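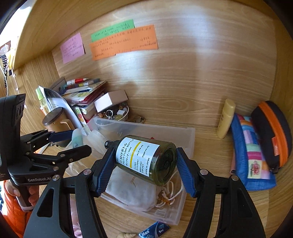
ZAKBERG, October

Bus was late so she ran. Down past the Raptis bakery, past the shut pharmacy, bag banging on her hip. 762 steps to the ferry office, she'd counted as a kid and never lost the number.

Masaru Kamata was already pulling the shutter.

"We close at 8."

"It's two minutes to."

"It's two minutes to on your watch, Ourania."

He let her in anyway. Smell of wet coats, floor polish. She put the envelope down on the counter. Her mother's handwriting, all capitals, KOKKINOS, like a shout.

"One to Jutden," she said. "One way."

He didn't type anything. Just looked at the envelope, then at her shoes. Soaked through.

"She know?"

"She packed for me. Soap, the little travel bottles, everything. Didn't say a word the whole time. Folded my shirts like they were going in a museum."

"Then she knows."

The printer woke up, coughed, stopped. He hit it with his palm. It coughed agian. Outside the Sallinetti was blowing its horn, long and low, and somebody on deck was yelling about a rope.

"116," he said.

She counted it out. Short. Counted again, slower, fingers stupid with cold. Short by 29.

"I thought it was still the summer price."

"Summer was over weeks ago."

The horn. He opened the drawer, took out his own wallet, and put the notes in without looking at her.

"Pay me when you come back thru."

"I said one way."

"I heard what you said. Run."

She ran.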